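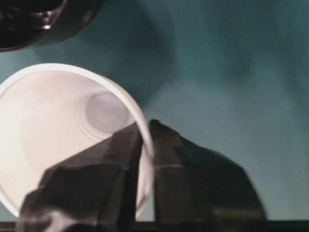
A home-built arm earns its keep the first time it picks up something light and thin without crushing it. That is where we start this chapter, at a bench in a shared workshop, with a gripper of two fingers and a plain plastic cup. A cup is a wonderful thing to practice on! With one finger inside the rim and the other outside, the fingers only have to close across the thickness of a wall, so even a short-stroke gripper can handle an object far wider than its opening. It also means your program has to know where that wall is, and a rim is a narrow target.

Chapter 9
Getting a Grip

In Chapter 8 you wired the controller and moved each joint by hand. Now you'll close the loop between seeing and grasping. By the end of the chapter you will be able to

set a closing force for a thin-walled object
choose between a rim grasp and a side grasp
work with two camera views, one at the wrist and one fixed

The arm used throughout is the Gill, a design that Rangi Tautahi drew up one February on a bench at the Lundunent workshop and has been improving ever since. Its gripper motor is a Novier, and you can swap in any hobby servo with the same bolt pattern. The full parts list is in the appendix. Print the fingers first – they take the longest, and you'll want a spare pair.

9.1 Two Views of One Bench

The wrist view is rich in detail up close, but the fingers cover a good part of it. A fixed view stays put while the arm moves, so any change in it tells you something about the bench. Each one makes up for what the other misses, and learning to read them side by side is half the fun of this build.

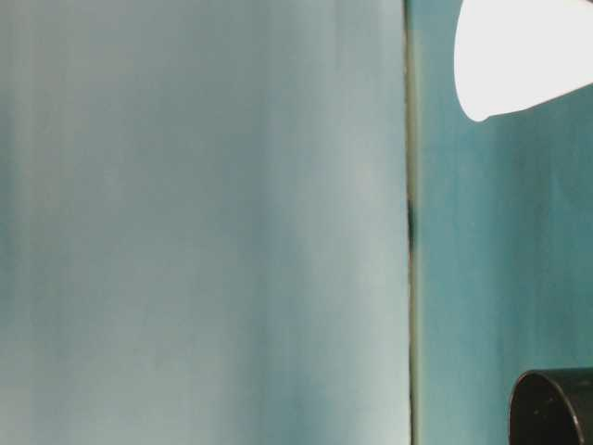
Figure 9.1 Fixed view. A straight seam such as the one between the pale panel and the teal surface makes a handy reference line.

Before you write any code, save a still from your own fixed camera and look for lines like that one. Mark 2 points on it, well apart, and write their positions in your build log. You will need them in Section 9.2, where we work out the camera's tilt.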